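Questions from guests of the Masbridge apartments, collected by Lorena Ledesma. If your question is missing, please write to me and I will add it.

## When can I enter the apartment?

From 3 pm. If the cleaning is finished early I send you a message, but I can not promise it. Check-out is at 11 am.

## Is there a washing machine?

Yes, a front loader with a dryer on top, and you can use both without paying extra. Please do not start them after 10 pm, the neighbors below have a baby. 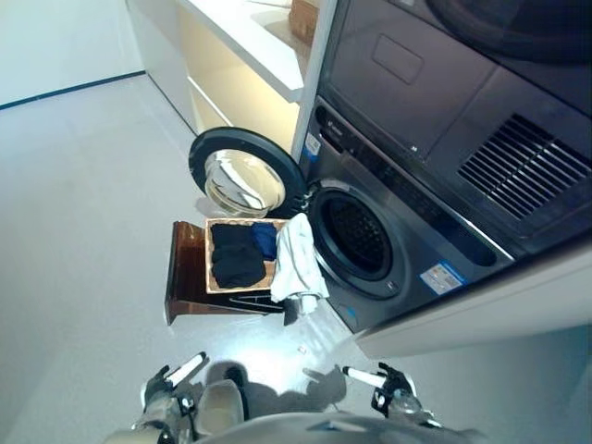 ## How do I come from the station?

Take bus 18 to the stop Andside. The ride is 14 minutes. A taxi is also possible - ask for the price before you get in.

## Can I leave my bags after check-out?

Yes, at the cafe Nodo on the corner, until 6 pm. Say the name of your booking.

## What should I pack for a long stay?

Less than you think. Guests who stay a month usually wash once a week, and dark clothes can go together in one load. Towels and bed sheets are from us.

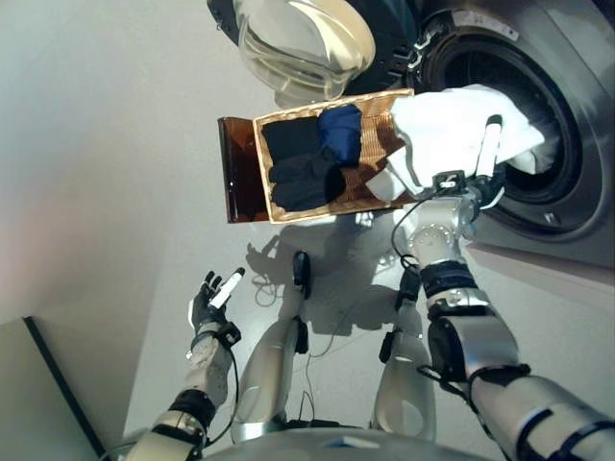 ## Do you accept pets?

Small dogs, yes. Cats unfortunately no, I am allergic and I do the inspections myself.

## How do I get my deposit back?

It returns to the same card, normally within one week. In September it can take longer - then I am visiting my family and I answer only in the evening.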